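Seating a server CPU for the first time, scared of the pins
Asked by niketti_38
3 answers, 855 views

Hi everyone! I picked up a used Dell server for my basement in October, and I've finally worked up the nerve to swap the processor. I've built a couple of desktops, but those were years ago and they had the pins on the chip. This one has all those tiny gold pins down in the socket, and I'm terrified I'll breathe on it wrong and that'll be the end of it. How do you know which way the chip goes? And how much push does it need? I have the old one out already and the socket is just sitting there open, so please be gentle with me.

Answer by Nele Böttcher
Fri 13 December
Marked as helpful by 38 people

Oh, I remember that feeling so well! I had my first one out on the dining table for a whole evening (tea going cold, cat locked in the bedroom) before I dared touch it. First thing, if you still have the plastic cover for the socket, put it back on until you're really ready.

Now, which way round. Look for a small triangle near one corner of the socket, and then find the matching mark on the corner of the chip. Those two go together. Check the notches along the edges as well, they should line up with the little bumps in the socket wall. If your manual shows something different for your model, go with the manual.

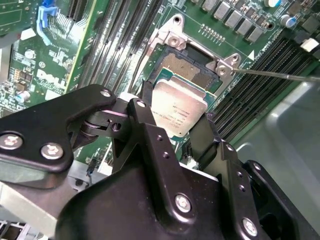 Hold the chip by its edges only, and bring it in level. You don't want one side touching down first and then sliding, that's how pins get bent. Get it right over the recess, lower it straight down, and let go. It needs no push at all from you. The metal frame does the pressing once you close it, and that part does take a bit of force, more than feels polite, so don't panic when the lever fights you.

If it looks crooked before you close the frame, lift it straight up and start over. I've done that more times than I'd like to admit, and the board was fine.

Answer by Melnychuk3042

What she said. Also unplug the power cords, both of them if it has two supplies, and wear a wrist strap. Check the BIOS version before you swap, some boards won't start with a newer chip until you update.

Answer by gusberg

just drop it in, its not that hard. dont forget paste

Comment from niketti_38: Thank you all so much! Cover is back on for now, I need to order paste anyway. Nele, does old paste on the heatsink come off with plain rubbing alcohol?

Comment from Nele Böttcher: Yes, with a coffee filter or a lint-free cloth, and do it well away from the board!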